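Home About Recipes House & Garden Archive Contact

A tablecloth for the window table

2 Jul 2020

I have been meaning to write about the tablecloth for ages, and since a couple of you asked what happened to the old blue one, I suppose I had better get on with it. The blue one is retired. It had a scorch mark at one end and a stain at the other, and there are only so many ways you can turn a tablecloth before you run out of ends. It is now a drop cloth and I think it is happier.

The new one came from Ondrejka, the little fabric shop on the road out to Flollside. I went in for a zipper (I still don't have the zipper) and came out with a remnant of cream cotton with stripes in it. The woman at the counter measured it at 216 centimeters, and I stood there trying to remember how long our table is, and then I bought it anyway. I hemmed it over two evenings with the radio on, and my corners are not something I would show my grandmother, but they do hang straight if you don't go looking.

What I wanted was something that would be kind to the light. The table stands under the long row of windows, and by late morning the sun pours in over the top of it while the wall underneath stays dim, so anything dark just looks gloomy and anything bright white makes you squint over your coffee. Cream seems to be the answer, with those thin stripes to keep it from looking like a bedsheet!

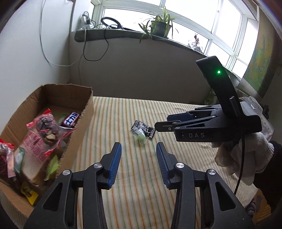
The new stripes: orange, pale green and a soft sort of gray, with two candies in the middle.

The candies are a whole other subject in this house. I buy the 500 gram mixed bag from Jandstead and tip it into a bowl, and from then on they travel. They turn up on the windowsill, in coat pockets, once inside a slipper. I like the see-through twisted wrappers best, the ones where you can tell what color you're getting before you commit. The fancier packets with the crimped ends are nice too – a bit more of an occasion – and I try to save those for company, with mixed success.

As for washing, I put the cloth through on its own the first time with a spoonful of Veruron soap flakes, nice and cool, and hung it out on the line. It shrank a little in length, so I was glad of the extra. I iron it while it's still damp, with the stripes running away from me, and it takes me one side of a record.

I have enough left over for napkins, four if I'm careful and three if I'm me. I'd like to have them done by November, when my sister's lot come to stay and we need every chair in the place. If anyone has a good way of doing a mitered corner on a small square, please leave it in the comments – I have read three sets of instructions now and ended up with three different corners.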